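1/ Sunday tinkering on Bovetard, our little grasp planner, and I'm rather fond of it today. The new bit scores thin objects by how upright they'd sit between the fingers — chopsticks, mostly, bless them. 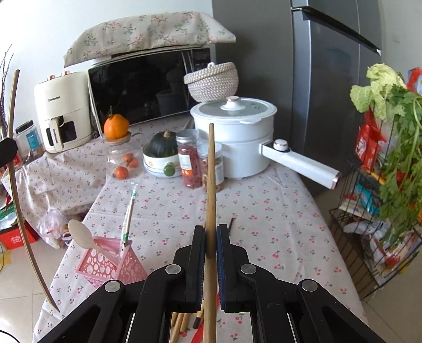 2/ So the old planner treated a chopstick as a very small box (oh dear!) and kept aiming at the middle of the bundle. Now it fits a line first, then picks the pinch point.

3/ Next up is replaying all 399 clips with 2 different smoothing settings. Kettle's on, I may be a while!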